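Buying the second arm first: a talk with Horacio Cabral on equipment budgets

June 12, 2026

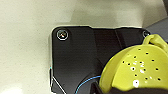

What should a small workshop buy first when it has money for only one robot arm?

The gripper, says Horacio Cabral, and after that the arm that can carry it. He has planned equipment purchases at Rolby for several years, and he has seen the order go wrong many times. "People choose the arm from a catalogue because it looks strong," he told me. "Then they have no money for the hand. The hand is the part that touches your product."

Rolby tests handling equipment for kitchenware packers, most of them small companies in the Flesley area. The objects are light and cheap, with thin walls, holes and handles in awkward places. A colander is a favourite of the team. "You can hold it by the rim, but the rim bends," Cabral said. "If your fingers are too hard you mark the plastic. If they are too soft it turns in the hand. I ask every supplier to show me a colander before they show me anything else."

I asked him how he makes a budget for such a thing. He opened a spreadsheet and went directly to the bottom of it, where the small items are. Finger pads are there, and cables, screws, mounting plates and one line called "things we broke". For the present year the spare parts line is 1550 dollars for each station. His colleague Tadeo Iturra, who does the maintenance, wanted more.

"A cable at the wrist moves all day," Iturra explained when he joined us. "It will fail. The price of the cable is nothing, but if it comes from overseas you wait 27 days, and the arm is standing there doing no work. So I want two on the shelf." He said the same about the wrist camera. The team lost most of one October to a camera that had no replacement in the country, and neither of the men likes to talk about that month.

The new stations will use grippers from Kwan. Brunditz made a lower offer, and Cabral considered it seriously. The difference was 200 dollars for each unit. In the end he decided on Kwan for the fasteners. Their fingers can be changed with one ordinary screwdriver, and the other model needed a special key which, in his experience, is always in somebody's pocket at home.

Does he prefer to lease? He was slow to answer this. Leasing is comfortable for the first year, he said, and it is easier to get approved by the owners. But his contracts did not permit any change to the hardware, and his team changes hardware constantly. They drill holes. They add a camera and move it the next week. "With a leased machine I must write a letter for every hole," he said.

Training is the other cost he finds missing in the plans he is asked to review. He gives a new operator 10 working days before he expects useful results, and he puts those wages in the equipment budget, under the same heading as the arm. The accountant did not agree with this at the beginning. Iturra told me that she still does not agree, but she has stopped moving the line.

The order for the new stations goes out after the summer. Cabral has not yet decided on the tables.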